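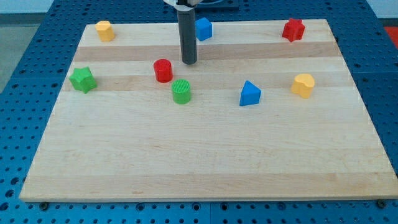

The shelf in our hall closet had reached the point where opening the door was a small gamble, so last weekend I did what every tidying article tells you to do and took everything out. I have my doubts about tidying articles. Most of them seem to be written by people with one child who owns four toys, all of them oatmeal colored.

What came out of the closet, among other things, was a bag of colored plastic shape blocks. Yellow, blue, red, green. I had been ready to put them in the donation pile when they got played with for the whole afternoon, which is exactly the kind of thing that happens when you announce that something is leaving the house.

So now I have opinions about shape blocks. The packaging on sets like these (ours said Joson on the bag, and I've seen nearly the same thing sold as Ovel for twice the money) promises early math, spatial reasoning, color theory and I think confidence. I am not convinced. A red star is a nice thing to hold. It does not stack on much. A cube is the most useful block ever made and every set should be mostly cubes, but then you couldn't put so many words on the bag.

The flat surface makes more difference than the blocks do. On carpet they tip over and everyone gets mad. On the kitchen table they migrate to the edge and drop off. A plain board, the kind made of strips of maple glued side by side, works better than any play mat I have paid for. You can see the colors against the pale wood, and when it is time for dinner you pick up the board and carry the unfinished business somewhere else. I paid $15 for ours at the Farkas outlet, in the cutting board aisle, and I would like the people who sell "activity trays" to explain themselves.

As for sorting, I went in with a plan. One bin by color, one bin by shape, labels on both. It lasted 2 days. The labels are still there and the bins hold socks. A single bag with a drawstring has done fine — it goes on a hook, and no one has to decide whether a yellow block with a wavy edge is a flower or a heart. (We had that argument. It went on through bath time.)

I did look at the Nultedora storage system, the one with the stackable clear drawers that keeps following me around the internet. It looks great in the pictures. Everything looks great in clear drawers when there is hardly anything in them. I measured the closet twice and it would fit, just, if we gave up on coats.

The closet is about half done. The puzzles are next, and I already know there are pieces missing.

Posted August 25, 2021 by the author

Recent posts
Do we need a label maker? (No)
Three weeks without a toy bin
The puzzle shelf, part one
Cutting boards I have ruined

Contact | Copyright 2021, all rights reserved | Back to top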